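# キンデステッド杯国際ユースサッカー大会

**キンデステッド杯国際ユースサッカー大会**（キンデステッドはいこくさいユースサッカーたいかい、英: Kindesstead International Youth Cup）は、キンデステッド（Kindesstead）で毎年開催される17歳以下の男子サッカー大会である。地元では単に「キンデステッド杯」または「カップ」と呼ばれる。

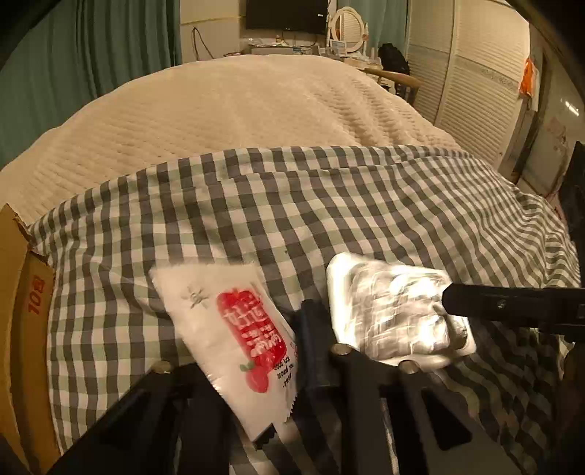 参加するのはクラブの育成チームと地域選抜チームで、各国協会の代表チームは対象としない。出場枠は8で、うち1枠は開催地のキンデステッド選抜に与えられる。主催は大会と同名の運営協会、会場は市内のユーン競技場（Yoon Ground）とその補助グラウンドである。

## 沿革

### 創設

大会の前身は、キンデステッドと対岸の港町トゥルトベリ（Tultberg）の少年チームが行っていた定期戦である。定期戦は両町で交互に開かれ、1試合のみで勝敗を決めた。トゥルトベリ側の遠征は渡船の運航日に左右され、天候による中止が続いた時期もある。

中止となった試合の代わりに、内陸のイルラ（Irura）から2チームを招いて行われた4チームの総当たり戦が、現在の大会の原型とされる。この総当たり戦は大会の回数に数えられておらず、公式記録は翌年の第1回から始まる。ただし、トゥルトベリの地元紙は長く総当たり戦を第1回として扱っていたため、古い記事では回数が一つずれていることがある。

第1回から第5回までは4チームによるリーグ戦で、最終順位がそのまま大会順位となった。勝ち点が並んだ場合は得失点差で決めたが、第3回では得失点差も総得点も同じチームが2つ生じ、規定がなかったため両者優勝とされた。両者優勝はこの1例のみである。

### 拡大期

第6回から出場枠が8に増え、2組に分かれるグループリーグと決勝トーナメントを組み合わせた方式に改められた。同時に大会期間は4日間から8日間に延び、主会場もそれまでの学校グラウンドからユーン競技場に移った。

参加チームの増加にともない、宿泊先の確保が課題となった。当初は市内の家庭が選手を数人ずつ受け入れていたが、第9回以降は学生寮と小規模な宿の借り上げに切り替えられている。現在も、希望するチームに限り家庭での受け入れが続いている。

第14回までに出場経験のあるチームは52に達した。このうち半数以上は1回のみの出場で、遠方のチームほど再出場の割合が低い。運営協会は第15回から遠征費の補助を導入し、前回大会の上位4チームには翌年の優先出場権を与えることとした。

### 方式の改定

8チーム制の導入当初、グループリーグで3位以下となったチームはその時点で大会を終えていた。長距離の遠征に対して試合数が少ないという指摘が参加チームから出され、第11回に5位から8位までの順位決定戦が新設された。これにより、全チームが同じ数の試合を行う現在の形が整った。

第17回では、降雨によりユーン競技場の主ピッチが使用できなくなり、準決勝2試合が補助グラウンドで行われた。決勝は日程どおり主ピッチで開催されたが、3位決定戦は中止となり、準決勝で敗れた2チームがともに3位と記録されている。

## 大会方式

8チームを4チームずつの2組に分け、1回戦総当たりのグループリーグを行う。各組の上位2チームが準決勝に進み、A組1位がB組2位と、B組1位がA組2位と対戦する。準決勝の勝者が決勝、敗者が3位決定戦に進出する。

各組3位と4位のチームは順位決定戦に回る。組み合わせは準決勝と同様の交差方式で、勝者同士が5位、敗者同士が7位を争う。大会全体の試合数は20で、各チームは5試合を戦う。

グループリーグの順位は、次の順序で決定する。

1. 勝ち点
2. 当該チーム間の対戦成績
3. 得失点差
4. 総得点
5. 警告・退場による減点の少なさ
6. 抽選

当該チーム間の対戦成績が得失点差より優先されるようになったのは第12回からである。抽選が実施されたのは第16回のB組の1回で、2位と3位の決定に用いられた。

### 試合時間

グループリーグと順位決定戦は前後半各35分、準決勝、3位決定戦、決勝は前後半各40分で行われる。ハーフタイムは10分。決勝のみ、同点の場合に前後半各10分の延長戦を行い、それでも決着しないときはPK戦となる。準決勝、3位決定戦および順位決定戦では延長戦を行わず、直ちにPK戦に入る。

### 選手登録

1チームの登録は20人以内で、うち2人以上をゴールキーパーとしなければならない。16歳以下の選手を4人以上含めることも求められる。この規定は、年齢上限に近い選手だけで編成されたチームが上位を占めた第8回大会の後に設けられた。

交代は1試合につき7人まで認められ、交代の機会は前後半合わせて4回以内、ハーフタイムの交代は回数に含めない。いったん退いた選手の再出場はできない。ゴールキーパーが負傷し、控えのゴールキーパーが残っていない場合には、大会期間中に1人を追加登録することができる。

累積警告は2回で次の試合が出場停止となる。グループリーグで受けた1回の警告は、リーグ終了時に消滅する。

## 出場チームの選出

8枠の内訳は以下のとおりである。

| 区分 | 枠数 | 選出方法 |
|---|---|---|
| 開催地枠 | 1 | キンデステッド選抜 |
| 優先出場枠 | 4 | 前回大会の上位4チーム |
| 予選枠 | 1 | トゥルトベリ予選の優勝チーム |
| 招待枠 | 2 | 運営協会による選考 |

キンデステッド選抜が前回大会で4位以内に入った場合は、5位のチームが優先出場権を得る。優先出場権を持つチームが辞退したときの繰り上げは行わず、空いた枠は招待枠に加えられる。

トゥルトベリ予選は2月に行われる室外の1日大会で、6チームが短縮時間の試合で争う。トゥルトベリのチームが優先出場権を得ている年には、当該チームを除いて実施される。予選の結果に対して異議が出され、決勝が再試合となった例が1度ある。

招待枠の選考基準は公表されていないが、過去3大会に出場していないチームを少なくとも1つ含めることが慣例となっている。

## 会場

### ユーン競技場

主会場のユーン競技場は、市の北側を流れる小川沿いに位置する。天然芝のピッチ1面を備え、西側に座席数313の屋根付きスタンドがある。ほかの三方は立ち見用の緩い土手で、東側の土手には仮設の記者席が置かれる。照明設備は第13回大会の前に更新され、以後、準決勝は夜間に行われている。

ピッチは南北方向にわずかに傾斜しており、南側のゴール前に水がたまりやすい。第17回大会の後に暗渠が敷き直された。

観客数の大会記録は、第18回の決勝における1,722人である。この試合は地元のキンデステッド選抜が出場したもので、土手の一部が入場制限の対象となった。

### 補助グラウンド

補助グラウンドは競技場から300メートル離れた場所にあり、人工芝のピッチ2面を有する。グループリーグの約半数と順位決定戦の全試合がここで行われる。観客席はなく、観戦者は柵の外から試合を見る。更衣室は2面で共用のため、試合開始時刻は面ごとに45分ずらして設定される。

使用球は天然芝と人工芝で同一のものとされるが、スパイクの規定は異なる。補助グラウンドでは金属製スタッドの使用が禁止されており、試合前の用具検査は両会場で別々に行われる。

## 主なチーム

**キンデステッド選抜**は全大会に出場している唯一のチームである。選手は市内のクラブと学校から選ばれ、編成は大会のたびに改められる。リーグ戦時代に2回優勝したが、8チーム制の導入後は準優勝が最高成績である。ユニフォームは白と緑で、第1回以来変わっていない。

**トゥルトベリ港湾クラブ**は最多となる5回の優勝を記録している。育成組織の規模は大きくないものの、同じ指導方針を長期にわたって続けてきたことで知られ、守備の人数をかけた試合運びに特徴がある。第10回と第11回では、決勝でいずれもPK戦を制して連覇した。

**イルラFC**と**イルラ農業学校**は、ともに総当たり戦から参加しているチームである。イルラ農業学校は第7回を最後に出場していない。イルラFCは3回優勝しており、第16回大会では全5試合を無失点で終えた。

両町とイルラのチームによる対戦は「三町戦」と呼ばれることがある。大会公式の名称ではないが、プログラムの対戦表では該当する試合に星印が付けられている。

## 表彰

優勝チームには銀製の持ち回り杯が授与される。杯はトゥルトベリの造船所で使われていた号鐘を模した形で、台座に歴代優勝チームの名が刻まれている。台座の刻印欄は第15回で埋まり、翌年に下段が継ぎ足された。持ち回り杯は次回大会の開幕前に返還され、優勝チームの手元には小型の複製が残る。

個人賞は最優秀選手、最優秀ゴールキーパー、得点王の3部門である。最優秀選手と最優秀ゴールキーパーは出場8チームの監督の投票で選ばれ、自チームの選手には投票できない。得点王は得点数が並んだ場合、出場時間の短い選手とする。

このほか、警告と退場の最も少ないチームにフェアプレー賞が贈られる。副賞は翌年の参加費の免除で、翌年に出場しなかった場合は権利を失う。

## 運営

運営協会は大会の会計、日程編成、宿泊の手配を担当する。収入の大半は参加費と市の補助金で、残りを入場料とプログラムの広告料が占める。入場料を徴収するのは準決勝以降の主会場の試合に限られ、16歳以下は全試合無料である。

審判は主にキンデステッドとトゥルトベリの審判部から派遣される。三町戦では、原則として対戦するチームの所在地に属さない主審が割り当てられる。第14回以降は若手審判の研修を兼ねており、グループリーグの副審と第4の審判員を研修生が務める。

試合結果は当日の夜に大会掲示板とウェブサイトで公表される。第5回以前の記録は一部が失われており、得点者の氏名が判明していない試合がある。

## 関連項目

- ユーン競技場
- トゥルトベリ港湾クラブ
- イルラFC
- 三町戦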